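Section 4. Safe practice for cloth handling with taped fingers

Applies to the Gondach bench layout: two arms, one board, small fabric pieces. Read Section 3 (Powering up) first. Changes to this section go through Hyun-seo Jin.

4.1 Before the arms are enabled

1. Wipe the board. Specks and lint count as debris and should be cleared before each block of work.
2. Check the tape on every fingertip. Creases are acceptable. A lifted edge or a tear is not, and the finger must be rewrapped.
3. Follow the wires along each arm from joint to joint. None should be pulled tight at full reach.
4. Confirm that the stop button is within reach of the operator's seat. 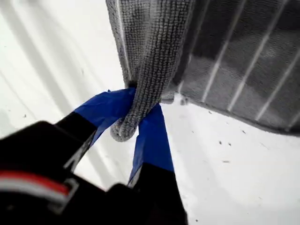
5. Set the grip limit to 54 on the Ivov panel. Do not raise it to hold a heavy or slippery cloth. Use a deeper pinch.
6. Say "enabling" out loud and wait for an answer from anyone at the bench.

CAUTION: Keep hands off the board while either arm is enabled, even when both are still. An arm holding position can move without warning if the link drops.

4.2 Working with two arms

Only one arm may lead. The second arm stays clear of the fabric until the lead arm has its grip or has come to rest. Write down which arm leads at the top of the session sheet, and do not swap in the middle of a run.

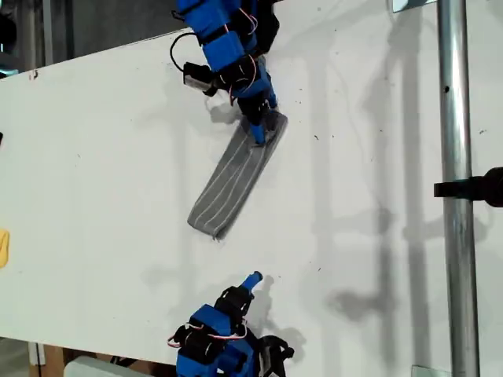 Section 4 · 2 min read

Poles, clamps and crossbars are part of the work area. If a clamp is moved, even slightly, run the reach check again before enabling. The check takes 53 seconds and can be started from either panel.

Allowed at the bench:

- Pinching a hem, a fold or a corner
- Lifting a cloth straight up, at low speed
- Resting fingertips on a cloth that lies flat

- Closing the fingers on a hem from above, provided the tips are not driven into the board

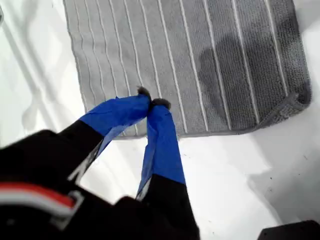

- Laying a cloth back down in the same spot for the next try

Not allowed:

- Pulling one cloth with both arms
- Freeing a snagged thread by hand with the power on
- Using a cloth from the wash bin before it has been checked in

4.3 Loose threads

Worn cloths shed loops and threads, and these can work their way under the tape or into a finger joint. Look at the lower end of the cloth after each lift. If threads hang below the fingers, finish the move, set the cloth down and disable both arms. Trim the threads with the blunt scissors from the Ham drawer.
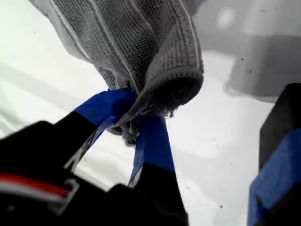 Fig. 4-4. Cloth pinched between the fingers, with frayed threads below the grip.

Replace any cloth after 198 lifts, or sooner if the hem has opened. Old cloths go in the Cornum box and should not be used for cleaning the board.

NOTE: If a thread has gone into a joint, do not run the arm to work it out. Tag the arm and tell Ye-rin Son — the arm stays off until she has signed the tag.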